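Home Knowledge base My tickets Status Log out

Category: Networks > Wired and wireless > Intermittent faults

Ticket: Internet and printing drop out after lunch, ground floor
Site: Cuautle, rear building
Equipment: Gonero gateway, Hekanix 34-port switch, Zelby access points x 4
Priority: Medium, raised to High, closed
Last updated: September, 4:11 pm

REPORTED

Front office says the internet goes off most afternoons. Laptops stay connected to the wi-fi and show full bars but nothing loads. The label printer goes offline at the same time. Sometimes it comes back by itself, sometimes you have to turn wi-fi off and on again. Mornings are fine. Upstairs hasn't complained.

Asked the front office to write down the time whenever it happens and which computers are affected. Asked them not to restart the gateway in the meantime. It clears the log and we lose the evidence.

ENTRY 1, remote, 9:20 am

Logged in to the gateway. Firmware is current. Uptime is good, so the gateway is not crashing. No loss of line on the outside connection in the past fortnight except the planned outage the provider emailed about.

Ran a ping to the gateway and another to an outside address from the front office desktop and left both going. No drops all morning.

ENTRY 2, remote, 2:10 pm

Front office rang at 2:04 to say it was off again. The desktop with the pings running was fine and had not missed one. Two laptops and the label printer were down. So whatever it is, it isn't the outside line, and it doesn't hit everything on the floor.

Had them turn wi-fi off and on. One laptop came good straight away. The other connected but still had no internet, then came good on the third go.

Wrote this up as a suspected wireless problem. See entry 5, that was wrong.

ENTRY 3, on site, 10:30 am

Walked the building with the survey app. All of the Zelby access points are up and on the right firmware. Signal is good in the front office, corridor, tea room and store. It gets weaker in the back work area but still usable. Two of the access points had landed on the same channel, so I moved one. Left transmit power on medium. 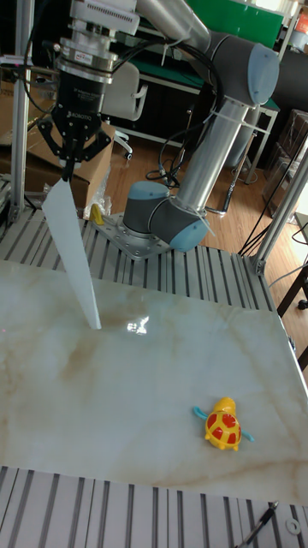 Back work area, marble-pattern benchtop.

Checked the wall outlets in the back while I was there. All outlets on that wall tested OK end to end. The labels on the outlets don't match the patch panel. Someone has relabelled the panel in pencil and not done the wall. Made a note to fix it, not urgent.

Switch is in the cupboard off the corridor. Fans running, no dust to speak of, cupboard warm but not hot. Port counters are clean apart from port 11, which has a pile of late collisions. Port 11 goes to the tea room according to the pencil. Swapped the patch lead, reset the counters and left it.

ENTRY 4, remote, 3:15 pm

Off again. The channel change made no difference. Port 11 counters climbing again with the new lead, so the lead wasn't the fault. I put that down as a separate issue and shouldn't have.

Front office sent through their times. They don't line up with anything on a schedule at our end (backups run overnight, updates run early morning). They do all fall between lunch and mid-afternoon. Most of them are on laptops that have been shut and opened again. The desktop that never fails is never turned off.

Label printer has its own pattern. It is switched off at the wall at lunch by whoever is last out and switched on again after.

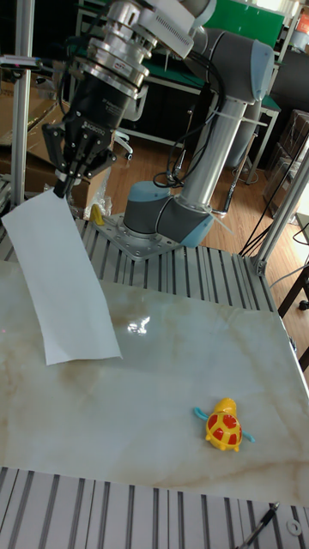
That was the bit I should have picked up sooner. Everything that fails has just come back on the network. Everything that stays on is fine. That points to addresses being handed out, and away from signal strength.

Asked the front office to do one thing next time before touching the wi-fi: open the network details on the laptop and read me the address and the gateway.

ENTRY 5, phone and remote, 1:50 pm

Caught it. The laptop had an address in a completely different range from ours, and the gateway it was using isn't our Gonero. Something else on the network is answering address requests. When a laptop wakes up it asks for an address and takes the first answer. If ours answers first it works. If the other one does, it gets an address that goes nowhere. That explains why it sometimes takes a few tries.

It doesn't explain why mornings are fine. Left that open.

Asked the front office for the hardware address of the false gateway off the laptop. Looked it up in the switch table. It is on port 11.

ENTRY 6, on site, 9:40 am

Went to the tea room. Port 11 comes out behind the fridge. Plugged into it was an old home router, an earlier Gonero, the sort you get with a home plan. From there one lead goes to the television and another runs along the skirting to the little desk by the window.

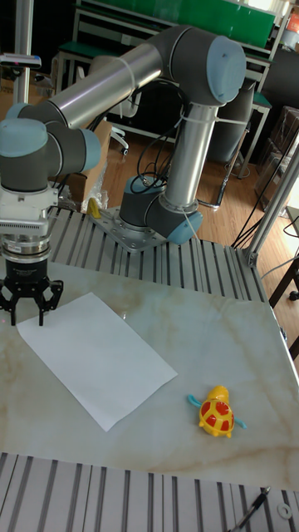 Somebody wanted a second network socket and used what was in the drawer. It works as a splitter, more or less, but it is also a full router with its own address server switched on, and the lead from the wall was in one of the ordinary sockets instead of the outside one. So it was offering addresses to the whole ground floor. It also had one side forced to half duplex from some earlier setup, which accounts for the collisions.

Mornings: the old router is on the same power board as the television. The board gets switched on when people come in for lunch and stays on until the TV is turned off in the afternoon. No power, no false addresses. Front office confirmed the TV is on most lunchtimes and on longer when there is cricket.

Upstairs is on a separate network segment and never saw it.

WORK DONE

Removed the old router. Wiped the settings and put it in the e-waste box.
Fitted a small unmanaged switch behind the fridge, cable-tied up off the floor. TV and desk both plugged into that.
Set port 11 back to auto and reset the counters.
Turned on DHCP snooping on the Hekanix. Only the port to the gateway is trusted. If another router gets plugged in anywhere on that switch its offers will be dropped and we'll get a warning.
Reserved a fixed address for the label printer on the gateway and printed a test label.
Put the access point back on its original channel, then changed my mind and left it on the new one. The new one is quieter.

Note on the snooping: it was off by default on this model and the setting is not under Security where you'd expect it. It's under VLAN, then Advanced. You have to turn it on for the switch and again for each VLAN or it does nothing and doesn't tell you. Save the running config after or it is gone on the next restart.

TESTING

Shut and opened both laptops several times with the TV on. Correct address each time. Turned the label printer off and on at the wall, came back within a minute. Left the pings running over lunch from one laptop in the front office and one in the back work area.

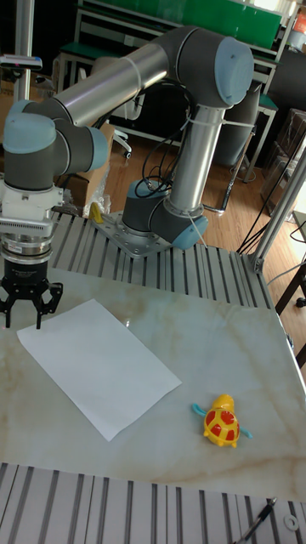
No drops on either. Port 11 counters at zero at 2:00 pm and still zero when I left.

STILL TO DO

Relabel the wall outlets to match the panel, and do the panel properly with the label maker.
Check whether the other Cuautle buildings have snooping turned on. Probably not if this one didn't.
Update the network diagram. The tea room isn't on it at all.
Front office to ask before adding anything to a network socket. We have spare small switches and will bring one out.

FOLLOW-UP, 4:05 pm

Rang the front office a week on. No dropouts. They asked if the TV can go on the wi-fi so the lead can come off the skirting. Told them yes, but leave it on the cable if they can, it's steadier. They'll log a new request if they want the desk lead run in the wall.

Snooping log shows no dropped offers. Closing.

Status: Closed, resolved
Related: Laptop connected, no internet; Printer offline after power off; Label standards for patch panels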